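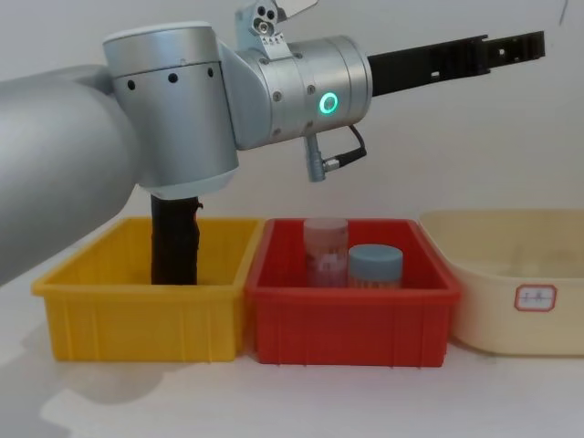
Ticket: Pevotdale sorting set, left arm episodes getting rejected on upload
Status: open, waiting on Kettunen
Opened by: Wissam Rawashdeh

Hi all, me again. We're recording the three-bin sorting task (yellow, red, cream, jars and cylinders going between them) and the uploader has started throwing episodes back at me. I've got 533 recorded for May and 98 of them are sitting in the rejected folder with the same message: "hand state stream shorter than arm stream." The video in them looks fine to me! Arms fine too. It's only the finger values that stop early.

What I've tried so far:

Restarted the recorder. No change.

Restarted the whole station, arms and hands and all, and went for a coffee. First nine episodes after that went through and I got excited, then number ten bounced.

Swapped the left and right hand cables at the hub end. I figured if it was a bad cable the fault would hop to the other hand. It stayed on the left, so I put them back.

Turned off the Bamer preview window, as somebody on the other station swore by it. It did make the teleop feel smoother (nice!) but the rejects kept coming.

Update, 2:40 pm

OK, I think I'm getting somewhere. I went through the rejected ones by task and 89 of the 98 are episodes with the red bin as the pick bin. Hardly any from yellow or cream. With red I'm going for the jars, and that means lots of small finger moves close together while I fish for a grip.

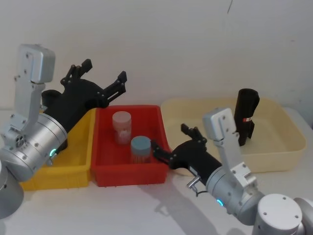

Red bin pick, both hands over the work area, blue-lidded jar still in the bin.

So my guess is the hand log has some kind of buffer that fills up when the fingers are busy. I looked in the Wosonden config and there's a line called hand_queue_max set to 400. I don't know who picked that number, it wasn't me. Is it safe to raise it, or will that mess up the time stamps between the hands and the cameras? I'd rather ask first than redo the whole batch.

Update, 4:15 pm

Kettunen support wrote back and said don't touch the queue yet, send them the raw logs from one good episode and one bad one. Sent both. They also asked if the lights on the arms change color when it happens. I'll watch for that on the next run, I'm usually staring at the jar.

For now I'm only recording yellow and cream picks and leaving red alone. Please don't delete the rejected folder, I'm hoping we can still use the video and arm data out of those.

Wissam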